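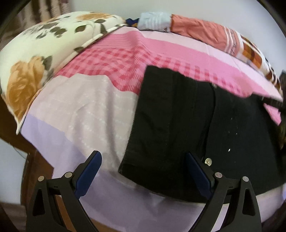
A reader asked me last night why Mivstead would give up its own fire dispatch desk when the calls are getting answered fine as it is. Fair question, so I'm posting what I have from the meeting.

The council voted to move fire and ambulance dispatch to the Welico regional center. Police dispatch stays in town for now. The switch is set for December.

The main reason given was staffing. Mivstead has 4 full-time dispatchers and two of those jobs have been open since spring. The people left are working a lot of overtime.

The desk took 3,506 fire and ambulance calls last year. That's from the packet, page 20. It doesn't say how many were transferred in from other towns.

Current dispatchers can apply at Welico. They are not guaranteed a job. The union asked for that in writing and didn't get it.

Most of the public comment was about street names. We have a Brosel Road and a Brosel Court on opposite sides of the river, and people worry somebody in another county will send the truck to the wrong one. The fire chief said the new map system flags duplicates.

Still don't have the cost per call. I asked the clerk for the contract and was told it's over 100 pages and I can read it at the counter. Going in tomorrow at 9 a.m.

Non-emergency number stays the same until the switch.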